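Acta de la reunión de julio — Asociación de vecinos Kilbridge

Se abre la sesión a las 19:40, con diez minutos de retraso y 25 asistentes. Se aprueba el acta anterior con una corrección: donde decía "se instalará" debe decir "se estudiará instalar".

1. Contadores de agua. Zdzisław Kozłowski expone la oferta de Lidameck para cambiar los contadores de los 33 portales. Precio: 1.860 euros, sin IVA. La empresa promete un ahorro "notable" en el recibo. Se pregunta de cuánto y en qué plazo, y la oferta no lo dice. Varios vecinos recuerdan que lo mismo se prometió con las bombillas de la escalera y que el recibo subió. Queda pendiente de una cifra por escrito.

2. Fiesta de verano. Spanos pide 600 euros por el sonido, el doble que el año pasado y con el mismo equipo. Se le pedirá que lo justifique. Quien escribe deja constancia de que no espera respuesta.

3. Jardinera de la entrada. Prondance afirma que el riego funciona. Las plantas están secas — las dos cosas son difíciles de conciliar. Se acuerda no pagar la segunda factura hasta que alguien de la empresa venga a verlo.

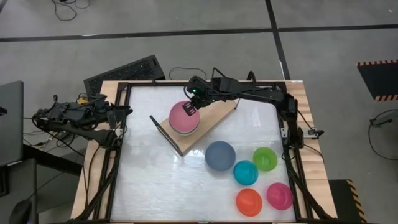

4. Ruegos y preguntas. Se propone crear un grupo de mensajería para avisos urgentes. Ya existen dos y en ninguno se avisa de nada urgente. Se vota: sale que no.

Se pide también que la puerta del garaje deje de golpear por las noches. El presidente llamará otra vez al instalador, con el que lleva hablando desde marzo.

Se levanta la sesión a las 21:15. La próxima reunión se convocará en el tablón del portal 4.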